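Skercombe HG-4 Hand-Held Gripper System for Mixed Small-Item Sorting

Product overview

The Skercombe HG-4 is a two-handed gripper system for workplaces that sort light, irregular goods out of trays, boxes and bins. One operator holds a gripper in each hand and performs the normal task. Jaw opening and hand position are recorded while the work is done, and the recordings are used to set up an automated sorting cell for the same item range.

The system is supplied by Sandine for packing rooms, returns desks and kitting areas. It is not intended for sharp objects, liquids in open containers or food contact.

Item types

Foil packages, sachets, film wrappers, folded or bunched textiles, and small cartons. Items may overlap. Items may be presented in any orientation. Transparent film and reflective foil should be included in the recorded work from the first shift, as they cause most of the missed picks in a new cell.

Specifications

Grippers per set: 2 (left and right)
Jaw opening, maximum: 10 cm
Rated item weight: 18 oz
Battery packs per set: 4
Recommended session length: 39 minutes
Glove use: permitted, close-fitting knit type
Wrist strap: supplied, adjustable

What changes for staff

The first stage adds a tool to the job and removes nothing from it. Pick rates drop during this stage, and shift targets must be lowered to match. At the Brarnness returns site, supervisor Begoña Montoya took the recording stations off the daily rate board until the cell was running.

After changeover, the cell handles the repeat picks. Operators clear rejected items, refill trays and decide what goes to waste. There is less reaching and more standing, so an anti-fatigue mat is recommended at each reject station. Sites should also plan for a change in pay grading where the job title depends on manual pick rate. Khanyisile Zwane, who manages training at Brarnness, moved all sorting staff to a single grade before the changeover.

Recordings are filed by task and station. Operator names are not stored. Sites that want to use the recordings for individual performance review should not order this product.
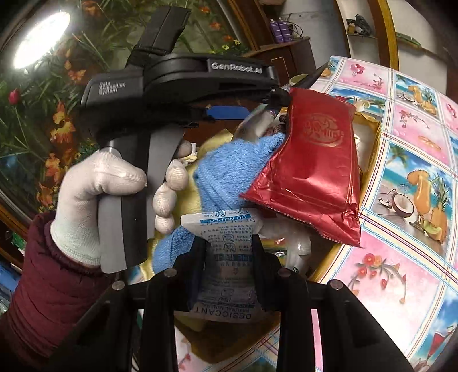
Mixed trays take longer to record than single-item trays and should be scheduled separately. Keep textiles and packaging in the same tray if they arrive that way in normal work. Do not tidy the tray before a session.

Care and storage

Wipe jaws with a dry cloth after each session. Check the jaw tips for adhesive residue. Store both grippers with the jaws open and the battery packs removed.

Ordering

Sets ship with charger, straps and printed setup guide. Replacement jaw tips are sold in pairs. For site surveys, contact Kjell Björklund at Sandine.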